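Mar 4, 2025

Been meaning to write this up since January. The cold stores at Hurnerport are going solar and I am far too excited about it, so, a thread.

Quick background if you don't follow ports. Hurnerport lands most of the fish for this stretch of coast, and nearly all of it goes straight into freezers. Freezers never sleep. The power bill is the biggest cost the store owners have after wages, and when the grid drops out they run on diesel.

The plan is 2,235 panels across the cold store roofs, with the two ice plants joined on to the same supply. Kikuchi are building it and will own it. The stores pay nothing up front, they just buy the power at a set price for 20 years.

And the set price is the bit I love! Talk to anyone who runs a cold store and they'll tell you the trouble with diesel is never knowing what next month costs. You can't quote a buyer for a season's storage if you're guessing at your own fuel.

The other lovely thing is the fit. Sun's at its strongest, the compressors are working their hardest, the panels are giving the most. Offices and shops have a bit of that too, but a freezer the size of a football pitch has it all day long, weekends included.

Someone asked me about nights. Fair question. No big battery in the first stage, so nights stay on the grid. What they will do is chill the rooms a couple of degrees lower in the afternoon and let them drift back up through the evening peak. The fish is the battery :) (well, the fish and a lot of very thick wall)

I went round the Lerkano site last year, same idea but smaller, a vegetable packing shed. Their manager had the output up on a screen by the kettle and everybody who came in for a tea had a look at it. By the time I left I was doing it too.

Lerkano took about 12 months from signing to switching on, and a good chunk of that was waiting for the meter. The panels were up and bolted down and there they sat. I really hope Hurnerport gets its paperwork in early.

Mallari are doing the roof checks. Salt air is hard on fixings and some of those sheds are old, so two of the roofs get new sheeting first. Dull work, but I'd much sooner see it done now than with panels already on top.

Things I still don't know: what happens if a store changes hands halfway through the deal, and whether the smaller tenants get the same price as the big ones or pay the landlord's rate. I've asked both. Will add to this thread when I hear.

If the tenants do get the same price, this could be a model for every fishing harbour down the coast. The small traders are the ones who get hit worst by a power cut, they haven't got a generator each, they've got a chest freezer and a prayer.

Next one on my list is the Hurnerport boatyard, which has a huge south-facing roof and, so far, not one panel on it.

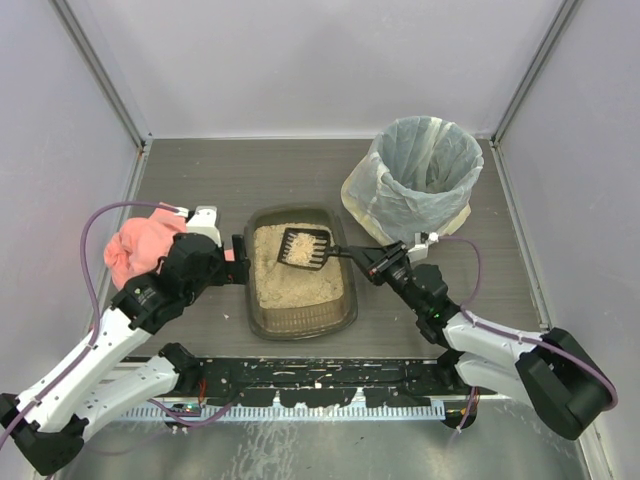
The yard's load is much more up and down than the freezers, welding one hour and nothing the next, so the sums will look different. I'll have a go at them this week and post what I get.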